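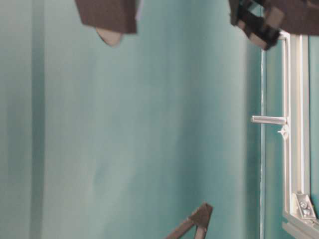 Why does the Kureo policy score lower after the wrist camera is remounted?

The remount shifts the camera angle slightly, and the training demos only cover the old angle.

**Ticket:** Pirkuteck / Kureo eval
**Opened:** 31st March
**Status:** open, workaround in place

**Symptom**

Baseline before the remount was 12 of 16 trials. After it, same checkpoint and same start poses, we got 7 of 16. Most of the misses were short of the rail on the approach. Grasp force and timing in the logs match the baseline runs.

**Tried so far**

- Reran hand-eye calibration. No change in score.
- Put the old checkpoint config back. No change.
- Masked the wrist view and ran on the other cameras only. Score dropped to 4 of 16, so the policy does lean on the wrist view.
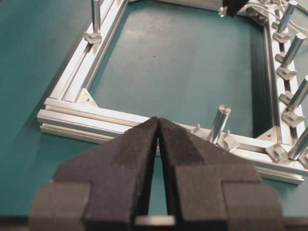
Jin-sol Yeom asked whether the calibration result matters at all here, given that the policy takes raw pixels and never reads the extrinsics. Fair point. I've struck calibration from the list of suspects. She also wants the masked run repeated with a different seed before we quote it in the Hornunach report – I agree, one seed is thin.

**Workaround**

Random crop and small rotation on the wrist stream during training, everything else left alone. The retrained checkpoint is saved under Ji. First pass gave 12 of 16 with the camera still in the new position.

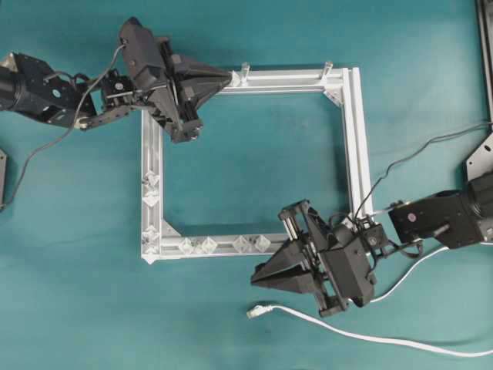
*Both arms at the frame, grippers at opposite corners.*

**Still to do**

1. Second seed for the masked run.
2. Ji checkpoint with the camera back at the old angle.
3. Add a remount check to the eval script – compare one reference shot and stop if the shift is over the limit. The limit isn't set yet.

Leave this open until item 2 has numbers.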